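Plier un jean, cet exploit

Demandez à Marites Soriano quel vêtement elle redoute le plus et la réponse fuse : le jean. Trop lourd, trop raide par endroits, trop mou ailleurs, avec des coutures qui accrochent et une ceinture qui se fronce dès qu'on la pince. Pour un robot, un cauchemar - et pour son équipe de Colombo, un terrain de jeu formidable !

Le projet s'appelle Kikine. Son pari : apprendre à une machine à manipuler le linge en partant du geste humain, sans passer par la téléopération. On prend en main une pince munie d'une caméra, la même que celle qui équipera le bras, et on plie, on tire, on retourne. Chaque mouvement devient une leçon. L'équipe en a enregistré 628, répartis sur 42 vêtements.
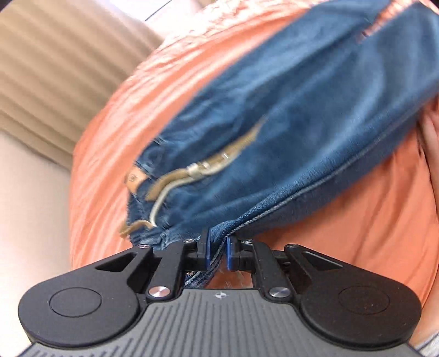 La pince tenue à la main se referme sur le bord d'un jean, étendu sur un tissu orange.

Le plus beau est dans la méthode d'apprentissage. Thirumalai Amin, qui a conçu le modèle, ne lui demande pas de reconnaître un pantalon ou une chemise. Il lui fait prédire comment l'étoffe va se déformer dans la seconde qui suit, puis choisir sa prise en conséquence. « Au début, il attrapait n'importe quel pli, raconte-t-il. Maintenant il cherche les coutures. On ne le lui a jamais demandé ! »

Les essais sur bras fixe, menés dans l'atelier de Clurlow, sont enthousiasmants : sur six vêtements que le modèle n'avait jamais vus, trois ont été pliés du premier coup. Les autres ont donné de jolies boules de tissu, que Marites Soriano étudie avec autant de plaisir que les réussites. Les doublures glissantes restent la bête noire du système, tout comme les manches retournées.

Prochaine étape, les draps-housses. L'équipe commence en décembre.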